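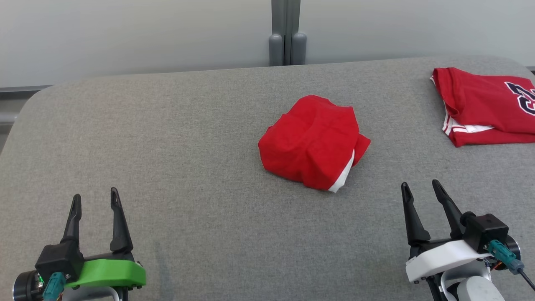
Folding a shirt, when will a machine do it for me?

I ask myself this question every Tuesday evening, when I take the clothes out of the dryer and put them on the bed. I have three children who play sports, and in my house the laundry does not end. It only takes a break. So when I read in the news that household robots are almost ready, I read it with a lot of personal interest.

I am not an engineer of robots. I work in Hilosthorpe, in a laundry company called Karkton, where we wash and fold the uniforms for sports clubs, restaurants and two hotels. On a normal day we fold 2,000 pieces. I have done this job for nine years, first with my hands and now as the person who plans the shifts, and I believe this gives me some right to an opinion.

First, what machines can do already. We have a folding machine for flat things, and it is very good. Sheets, towels, tablecloths, it takes them all day long and it does not complain. But a person has to stand in front of it and feed the corners in. This is the part that visitors do not expect. They see the big machine and they think the folding is automatic, and then they see my colleague holding two corners, again and again, for the whole shift. The machine makes the fold. Finding the corner is still our job.

A sports jersey is a much harder case. It comes out of the basket as a ball. One sleeve is inside, the other sleeve is under the body, and the collar can be anywhere. The fabric is thin and slides on itself. The printed number is stiff, so this part bends in a different way from the rest. When I pick up a jersey I shake it one time, and my fingers look for the shoulders before my eyes find them. I tried to explain this to a new worker last November and I could not find the words. I had to take her hands and show her.

With a robot the same lesson is much longer. In the spring a small company called Flurow invited some laundry people to see their two-arm system, and I went there with the train. They teach it by demonstration. A person moves the arms and folds the shirt, then folds it again, and the computer learns from all the repetitions. They told us they had recorded 595 folds for one type of shirt. I asked how many a new worker needs in our company. I think 36 is already a lot, and after this she can also fold trousers.

I want to be fair, because I was more impressed than I expected. When the shirt was already lying flat, the robot folded it nicely, sleeves in, bottom up, and moved it to the side. It took a little more than two minutes. When they threw the shirt on the table in a heap, it was a different story. It pulled at one place, let go, pulled at another place. Sometimes it opened the shirt after a few tries and sometimes it made a smaller heap. I wanted very much to reach in and help it.

On the train home I made a calculation. One of our good folders does about 200 jerseys in an hour. At the speed which I saw, the robot would do less than 30, and a person has to stay near for the difficult ones. For a company this does not make sense yet. At home it could be another matter. If I go to bed and the robot works slowly all night, why should I care if one shirt takes two minutes or even five?

But at home there are other problems. Our clothes are all different. My daughter leaves her socks inside the legs of her pants. There is also Sastry, our cat, who sleeps on anything warm, and I would not like to see what a robot makes of him.

So my answer for this year is no, not yet. Flurow wants to invite us again when the heap is working better, and I will go. Until then the basket is waiting in the bedroom, and my oldest son has agreed to do the towels.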